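NOTICE TO THE RESIDENTS OF DOLTHOLM

The Office of Wells and Boundaries wishes to inform all residents that the river has been moved.

The move was carried out overnight in accordance with the ordinance passed in June. The river formerly lay to the east of the town, along the Pelley Road. It now lies to the west. Residents who kept boats on the eastern side will find them in the grass where they left them, and are asked to collect them before the hay is cut.

The Office has received 61 letters on this matter. The greater number asked whether the fish had been told. The fish were given the same period of notice as the residents, and the notice was posted at the same depth in every pool. Two letters asked whether the river might be returned for weddings. The Office regrets that it cannot.

A smaller number of letters concerned the bridge. The bridge was not named in the ordinance and therefore remains in its former place, where it may be crossed at the usual toll. The Office is aware that there is no longer anything beneath it. The toll is unchanged.

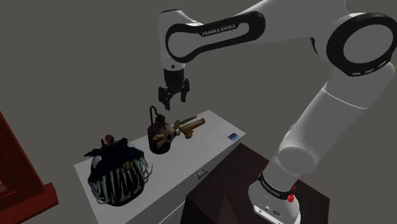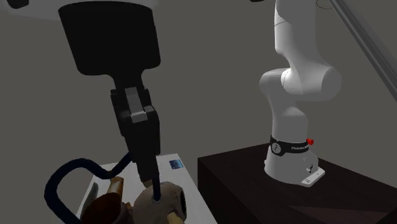
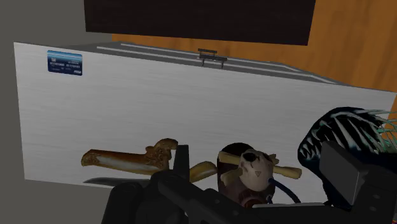 by Clullel

Residents of Havlíček Street have reported the sound of water at night. The Office sent an inspector, who sat in the street from dusk until morning and confirmed the sound. It begins shortly after the lamps are put out and follows the old course of the river, past the school and the tannery and down to the bridge, where it stops for a time - as the river used to do in dry years - and then goes on. The ground beneath it is dry. The inspector placed his hat upon the ground, and in the morning the hat was 52 yards to the south.

The Office does not consider the sound to be a river within the meaning of the ordinance. It is therefore not subject to removal. Residents may listen to it without a permit, but they may not fish in it.

One further letter arrived after the closing date and is answered here as a courtesy. The writer is 50 years married and lives alone in the last house before the bridge. She asks whether her husband, who went out on the water in the spring and did not come home, would know to look for the town on the other side.

The Office has no procedure for this inquiry. It has instructed that the lamp on the old landing be lit each evening as before, and that a second lamp be placed on the new one. The cost will be met from the bridge toll.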